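Workshop Notes > Builds > Grippers

Handheld gripper pair, part 3: marker mounts and the telephone task

Most of this month went into the marker mounts. The fingers have been fine since the second revision, and I have stopped touching them.

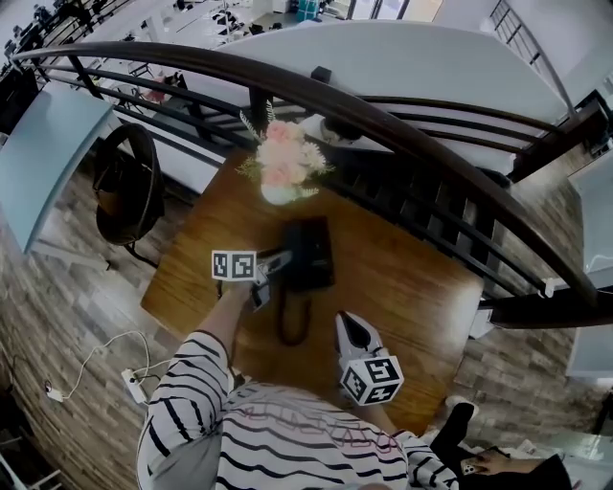
Two grippers, two kinds of marker

The pair is held by hand, one per side, and the pose of each gripper is recovered from the printed square codes fixed to it. One gripper carries a flat panel. The other carries a cube. I did not plan it like this. The panel was the original design for both, and the cube was meant to replace it once I trusted the prints.

The flat panel is easy to make and easy to calibrate. It fails when the wrist rolls far enough that the camera sees it nearly edge-on. At that angle the corners are still found, but the solved orientation flips between two answers from one frame to the next. Filtering hides this in a plot and does nothing for the data.

The cube has codes on several faces, so a roll that hides one face usually exposes another. The cost is calibration. Every face needs its own transform to the gripper body, and a small error in any of them shows up as a jump when the tracker hands over from one face to the next. My first cube had a jump of 3 mm. The cause was a face glued on slightly rotated. I reprinted the cube with shallow recesses for the codes, and the jump dropped below what I can measure with the calipers I own.

The telephone

Lai-ching Shek suggested a desk telephone as a test object and I have kept it. The body is black and rectangular, the handset has to come up at an angle, and the coiled cord pulls back as it stretches. Blocks on a mat show none of that.

We work on the wooden table upstairs by the railing. The tabletop reflects a lot of light, and early on I assumed the reflections were behind the dropped detections. I logged 604 frames with the table bare and the same number with a matte cloth over it. The difference was too small to matter. Exposure time was the real problem. Shortening it fixed most of the drops and made the picture darker, which the detector does not mind.

Software

Recording runs through Stisard, with Kuo doing the pose solving. I tried Druton for the solver in February and went back. It was faster, but it gave no access to the reprojection error per marker, and I use that number to reject bad frames before anything else happens.

Su-chen Siu rewrote the time sync. The two streams used to start 14 ms apart and drift from there. They now share one clock, and the log prints the offset at the start of each take. If yours prints zero every time, check that the second stream is connected.

Still open

The flat panel will be replaced by a second cube. The print file is ready. The mounting boss needs another 2 mm of clearance so the screw heads stop touching the lower face.

Finger pads are the other item. The current ones slide on the handset when it is lifted by one end. I have a softer sheet on order from Nilero and will cut a set when it arrives.

Tagged under: grippers, fiducials, calibration, 3D printing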